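Re: [trosska-list] Erkon 2 poster, is that Testa in the tank?

Salvador Rocha wrote:

> Look at the bottom left of the new poster. There's a hand against the glass and it has six fingers. Only one character in the first film had six fingers, and that's Testa. They're bringing her back as the host. I'd put 50 quid on it. The trailer lands in June and you'll all owe me an apology.

Salvador, I'll keep my apology where it is for now.

I've had the poster up at full size and I get a smudge, a bit of condensation and possibly a thumb. If you've already decided it's Testa, I'm sure it looks like Testa. We went through this with the Fetedholm teaser, when half the list swore the number on the airlock (2305) was the year the colony fell. In the film it was a door code, and they never even opened the door.

Then there's the small matter of her being blown out of the cargo bay 33 minutes in. I know, clones. But the director has said twice that he hates clones, and the studio has a habit of putting things on posters that never turn up in the film - the red moon, for one.

My guess is that it's a new crew member and the hand is there to get us arguing. It's working.

I'd like to be wrong, as she was the best thing in it. I'd still want to see more than a hand before I paid for a ticket on the strength of it. 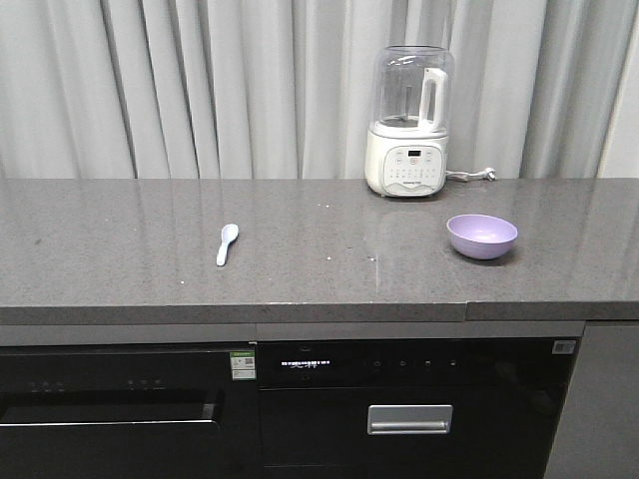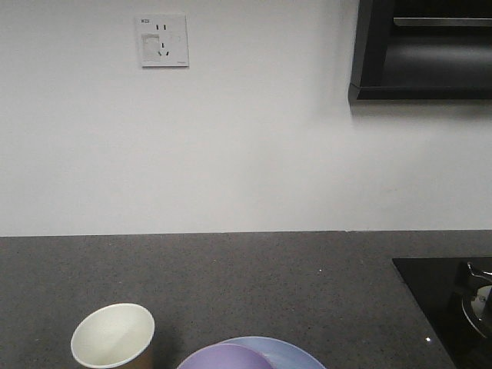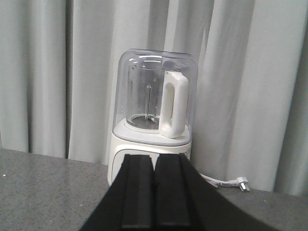 The kitchen. Grey worktop in all three.

## Trosska rewatch

Still on for next week, same time as before. We're doing the long cut, so start promptly please. Could whoever has the subtitle file send it round again? The last one drifted badly after the docking sequence.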